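Drutholm Worktop Project: Student Report
November 2025

1. Background

Our group was asked to look at the work surfaces in the Drutholm teaching workshop. The old surfaces were light and glossy. Students complained of glare from the ceiling lights, and small dark parts rolled off the sides onto the floor. The budget for the project was 300 dollars per bench, including the surface and any edging.

2. What we wanted from the surface

The surface had to be flat over its whole area and dark enough that pale parts show up well against it. It also had to be matte. We wanted a thin raised border so that screws and washers stay inside the working area, low enough that a person can sweep crumbs and dust over it with a hand brush.

3. Choice of finish

We compared two finishes, which the workshop lists as Veltus and Semard. Both are dark gray. We placed sample pieces of each on a bench in July and left them in normal use. Veltus showed fingerprints after the first day and we had to wipe it often. Semard hid fingerprints better but picked up fine scratches from metal rulers. We chose Semard. Scratches can be seen only from a low angle, and most of the work is done standing.

4. Glare

Light readings were taken at 3 points on the bench: left, middle and right. With the old surface the highest reading was 3,000 on the meter's own scale. With the new surface it was 1,639. The meter was not calibrated, so the two numbers should only be compared with each other. A matte surface still reflects some light. It shows as a soft pale haze with no hard edges, and it did not bother anyone who tried the bench.

5. Border

The border is thin and black. We first made it too high and people hit it with their wrists, so it was cut down and fitted again. After that we tipped out a box of mixed washers in the middle of the bench and spread them by hand. A few of the thinnest ones slid over the border. The thicker ones stayed in.

6. Problems and further work

Dust shows clearly on dark gray. The bench needs wiping at the end of each class and a damp cloth leaves streaks, so we now use a dry one first. The corners of the border also collect dirt. A rounded corner would be easier to clean, but we did not have time to make one. The next group, working under the name Sisay, will take over the bench and our measurement sheets. 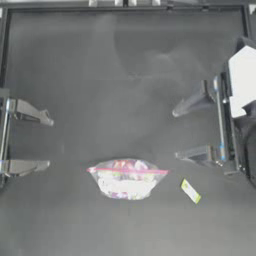
Figure 1. Dark gray work surface with thin black border.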